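Cilta bin-picking cell, two-bin bench version
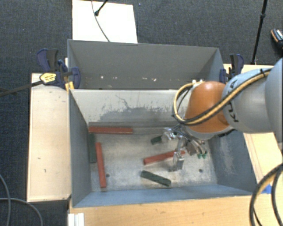
Cilta at the picking bin: KUKA arm, multi-fingered gripper, red and green blocks.

Share 139 | Comments 7

Cilta takes mixed parts out of an open metal bin one at a time. The bench version is built around two bins set one behind the other and held with clamps, so a bin can be changed without dismantling the bench. Hoses and cables run outside the arm and should be checked for wear at the start of each shift.

Part number for the bench version: 917. Gripper spares are listed under 495.

Staffing. At Arkport the cell took over the repetitive lifting on the Phan line. The two picking posts became one cell operator post, covering bin changes, jam clearing and the fault log. Operators need a day of training, held on Wednesday at Fliltoncombe by Renata Jabłońska. Hand picking stays in place for damaged or tangled parts, and the operator decides which those are.

Stop the arm before reaching into either bin.

Orders and site visits: Cauã Holanda. Service: Tuva Bakke, extension 207.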